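Safety Practice Coordinator, Humanoid Handling Program
Benedetti Center for Applied Automation

The Benedetti Center invites applications for the position of Safety Practice Coordinator. The person appointed will write, test and maintain the rules under which humanoid robots and people share a workspace at the Center. The position is full-time, based on site, and reports to the Head of Operating Standards, Noémi Kocsis.

Handling work with trays, bins and cartons

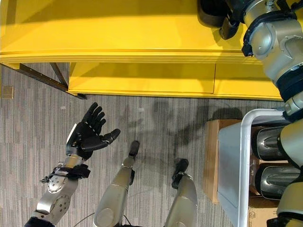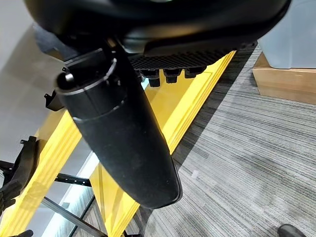
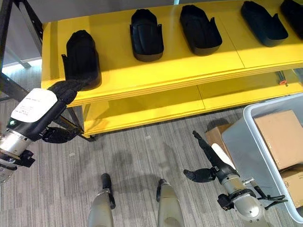
The Center maintains a single operating code, known internally as Runar, which applies to every employee, student and visiting researcher who enters a robot work area. Runar covers floor markings, approach distances, stop procedures, the condition of gloves and cables, and the duties of the person supervising a session. It was drafted when most of the Center's equipment was fixed to a bench. A revision is now under way to address machines with two arms, multi-fingered hands and legs, and the coordinator will be responsible for bringing that revision to completion.

Duties

The coordinator will observe handling sessions and record where written procedure and daily practice differ. Where they differ, the coordinator will propose a change to one or the other and present it to the operating staff for comment.

The coordinator will review each new task before it is run for the first time. A review includes the layout of furniture and storage, the paths of both arms, the position of the human supervisor, and the means of stopping the machine. Reviews are written in plain language and posted at the entrance to the work area.

The coordinator will keep the incident and near-miss register. All reports are accepted, including anonymous ones, and each must receive a written reply. The register is open to staff at all times — no entry may be removed once filed, although corrections may be added beneath it.

The coordinator will deliver the entry briefing to new staff and visitors and will decide when a person is ready to supervise a session alone. Supervisors must complete 50 hours under observation before that decision is made.

The coordinator will also serve as the Center's contact for Zundik, the outside firm that audits our stop systems, and will prepare the records required for each audit.

Qualifications

Applicants must have at least five years of experience in workplace safety, machine operation, laboratory management or a related field. Experience with robots is welcome but is not required. Applicants whose background is in warehousing, manufacturing or health care are encouraged to apply.

Applicants must be able to write clear instructions for readers with different levels of training. A sample of such writing forms part of the application. Familiarity with risk assessment methods and with published machine safety standards is expected. Candidates without formal training in these standards may be considered if they are willing to complete a course during the first year, at the Center's expense.

The position involves standing for extended periods and some lifting. The Center will provide reasonable accommodations on request.

Authority of the position

The coordinator may halt any session without prior approval. A halted session may resume only after the coordinator, or a deputy named in writing, has signed the session log. Program deadlines are not accepted as grounds for an exception. Disagreements are referred to the Head of Operating Standards, and the session remains halted while they are heard.

Terms

The appointment is for an initial term of two years and may be renewed. Salary is set according to the Center's published scale and depends on experience. Benefits include health coverage, paid leave and an annual training allowance of $1,000. Session hours are normally 8:30 a.m. to 4:30 p.m., with occasional early starts during audits.

How to apply

Please submit a letter of interest, a résumé, the names of two references and one writing sample of no more than 5 pages. The sample should be a procedure, checklist or set of instructions written by the applicant. Confidential material belonging to a current or former employer should be removed before submission.

Applications are received through the Plurlow portal, which is linked from the Center's employment page. Applicants who are unable to use the portal may deliver a paper copy to the front desk. Review of applications begins in January and continues until the position is filled. Selected candidates will be invited to a half-day visit, during which they will observe a handling session and discuss a draft section of Runar with the operating staff.

The Benedetti Center is an equal opportunity employer. Questions about the position may be addressed to Noémi Kocsis, Office of Operating Standards.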